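Mestgate Neighbors Forum > Parks & Community Buildings
Thread: Rec center hours, did anybody get a straight answer?

porchlight_66
Mon 8 October
So I went to the meeting about the old Pokport school gym and came home more confused than when I left. They're still saying it opens to the public this fall, great, but the evening hours on the handout stop at 6. Six! I get off work at 5:30 and I have two kids to feed. Who is this for?

I did like the new floor plan. The side entrance stays, and the little room by the stairs is going to be open for anyone to book. 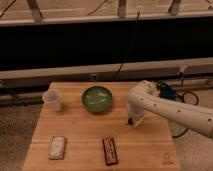

Anyway, I asked about weekends and was told "under review." Same thing they told us in September. If anyone was sitting closer to the front and heard more, please share.

gus_on_birch
I was up front. Weekends depend on staffing, and they only have money for 2 people right now. The building cost what it cost and there isn't much left to run it. I'd take short hours over no gym, personally. We waited long enough for this thing.

tamarack
Gus, I hear you, but short hours in the middle of the day means it's empty when people are free. My teenager and her friends would be there every night if the doors were open. Right now they hang out in the Birnex parking lot, and then folks on this forum complain about that too!

porchlight_66
Thank you, tamarack, exactly my point. I filled out the comment card and put down 9 pm on weekdays. I also said the booking fee seems steep for a birthday party or a knitting group (guess which one I'm in). 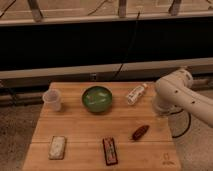 The other thing I wrote was about parking. The lot behind the gym is half gravel and there's no light back there, so if they do stay open late, that has to get fixed first.

yoo_street_dad
Parking is a non-issue, most of us can walk. What bugs me is the survey. They mailed 3666 of them and got 900 back, and now they're acting like the whole neighborhood voted for daytime hours. I never got one and neither did the two houses next to me.

gus_on_birch
900 is a pretty good return for a mailed survey. And not everybody can walk, my mother sure can't.

yoo_street_dad
Fair about your mom. Still want to know who they mailed it to.

tamarack
We got ours. It asked about "preferred hours" but the latest choice was 6, so of course nobody picked later, lol. I wrote 9 pm in the margin and I doubt it got counted.

porchlight_66
Oh that makes me so mad. I'm bringing that up next time. I'll put the handout up once I find where I set it down. 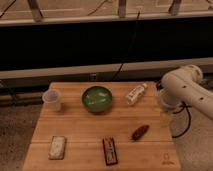

Cup and green bowl at the back of the table

gus_on_birch
Bring the survey too if you still have it, tamarack. I'd like to see how it was worded before I argue with anybody.

tamarack
It's on my fridge under the pizza coupon. I'll bring it.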